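Wostholm Makers Help Board > Robots and Automation > Home builds

Simulated arm's camera view is all ground, how do I sort the tilt?

Posted by Gus Fitzsimmons, Sep 7, 2025

Hello all, and sorry in advance for the length of this. I've been building a small arm in the garage since April, with a wrist, a simple two-finger gripper and a camera bracket I printed in grey because that was the colour I had left. It's meant to pick up fallen plums so my back doesn't have to. Before I let it loose on anything real I've been running it in a simulator on the old desktop, which my neighbour talked me into, and I'm glad he did, as the first version would have punched a hole in the fence.

The arm itself moves nicely now. My trouble is the wrist camera. I set the tilt by typing in numbers until it looked sensible in the side view, but when I switch to the camera's own view I get nothing but ground. I've tried moving the plum (a purple ball, to be fair) 200 mm forward and then 400 mm forward, and I still can't find it. Is my camera pointing the wrong way, or is the ball somewhere other than where I think it is? I'd also like to know if a busy ground texture is going to confuse the colour matching later on. I picked one that looked a bit like our lawn at the end of summer and I've grown fond of it.

Ladivley

G'day Gus, plums are a grand reason to build a robot. My guess is that your angle is in the wrong units. Some programs want degrees and some want radians, and if you type 30 into a radians box you'll get a camera aimed at who knows what. I spent most of a long weekend on that one myself, with my partner bringing me tea and asking very kindly if it was meant to be doing that.

Have a look at which part the camera is attached to as well. If it's fixed to the base when you meant the wrist, it won't follow the arm, no matter what you do with the tilt.

Deng

Just make the ball bigger. Mine was 500 mm across for a month and I never lost it once.

Trestireo

Ladivley's right about checking the units, so do that first. After that I'd stop guessing at the tilt altogether. Put the arm in its resting pose, park the ball directly under the gripper, and raise the wrist a little at a time with the camera view open beside the side view. Write the wrist height down at each step. On my own build the ball first came properly into view at 148 mm, and everything lower than that was a waste of an evening.
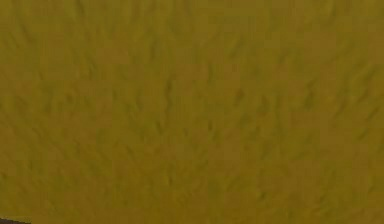
As for the ground texture, I'd keep it, but do your first tests on a plain flat colour. Mustardy olive with darker flecks all through it is a fair stand-in for dry grass, and purple ought to stand apart from it well enough. What gave me grief was the fine streaky detail. My edge finder went after every little ridge and came back with a great long list of plums, all of them lawn. A touch of blur ahead of the edge step helped, and so did matching on colour first and only looking for a round shape afterwards.

If you end up with a bit of something dark in a corner of the view, turn the gripper's visibility off and on again and see if it goes. If it does, you know which bit of your build it is, and you can mask that corner out. If it doesn't, look for a stray part lying about in your model. I had a spare bracket sitting at the origin for weeks.

And do save a copy of your settings before you change the camera parent! I didn't, and I had to work the whole wrist out again from a pencil sketch on the back of a seed packet. Let us know how you get on, and what you're planning to do about the ones that have gone squashy.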